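Home > Workshop > Tips > Machines

Filed under: Bench Notes, Automation

Can a machine clear the bench yet? Tips for handing over small chores
By Lempi Mäkelä

The short answer is some of it, slowly, and only after the bench has been set up to suit the machine. The longer answer depends on which chore is meant. Picking up one rigid object from a flat surface is now routine. Wiping up spilled glue, folding a dust sheet or coiling an extension cord is still work for a person, and will stay that way in most small shops for a while.

These notes come from a season of planning work at Skallmont, where we wanted to know which closing-up jobs could be given to a two-armed machine before any money was spent. Nearly all of it was done in simulation. A simulated bench costs nothing to rearrange, and a dropped part does no damage.

1. Start with the flattest surface you have

A gripper with two parallel fingers needs room to come down on both sides of an object. On a bare tabletop this is easy to arrange. On a pegboard, in a drawer or in a coffee can full of screws it is not. If a chore can be moved to a table, move it there first.

2. Watch thin objects

A part lying flat offers very little edge to grip. Anything under 3 mm thick gave us trouble at every approach angle we tried: steel rules, sanding sheets, shims. The fix is the same one a person with thick gloves would use. Let the part overhang the edge of a board, or set it on a strip of foam so that the fingertips can get below its midline.

3. Use a board as a staging area

A thin board laid on the table marks out where things are to be picked up and put down. It also keeps small parts off the grain of the tabletop, where dark objects are harder for a vision system to separate from dark wood. Pick a pale board for dark parts and a dark one for pale parts.

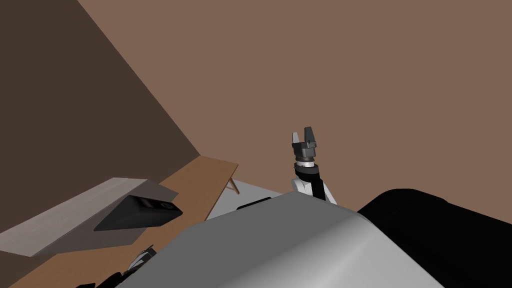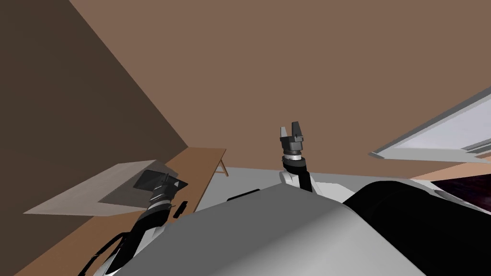 Simulated bench, two arms, pale board on the table.

4. Check the shadows

An arm between the lamp and the table darkens the spot it is about to work on. People shift their heads without thinking about it. A machine that locates parts by camera may lose the edge of a black object as soon as a shadow reaches it. Two lamps set well apart do more good than one strong lamp. Turn off the lamp on the drill press as well, or at least point it elsewhere.

5. Give each arm a job, or park it

Two arms do not halve the time. In our trials the second arm was useful for holding a box steady and for passing long parts across the table. For single small items it was best parked upright and out of the way. Kaisu Kauppinen, who wrote most of our motion plans, sets the park position before anything else and treats it as part of the chore.

6. Write the chore down as steps

"Tidy the bench" is too vague for a new employee, let alone a controller. "Move every object on the board into the left bin" is workable. Ours came to 11 steps, and the last four dealt only with what to do if the gripper closed on nothing.

7. Time the whole job

Include setup and resets. One item from board to bin took the simulated machine 40 seconds with cautious speed limits. A person does it in two. That can still make sense if the machine runs after hours – but only if no one has to stay behind and watch it.

What to leave to people for now

Anything wet. Anything sharp and loose, such as utility blades. Cloth, cord and tape. Jars with screw lids, unless the jar is clamped. Sweeping is better done by a separate floor machine, and dust extraction by a switch on the saw.

Before spending money

Run some 3,000 simulated picks with the lighting and part positions varied, then repeat a small batch on real hardware before trusting the result. Simulated friction is generous. A part that stays put between simulated fingertips may well slide out of real ones, particularly if it has been near oil.

We plan to go over the bin layout again in April. Measurements for the present bench are in the Hernell notes, listed with the other bench articles.

Related
Hernell bench: dimensions and leg spacing
Lamp placement for close work
Sorting mixed screws by hand
Halonen clamps, long-term notes
Parallel grippers and small parts: a fit chart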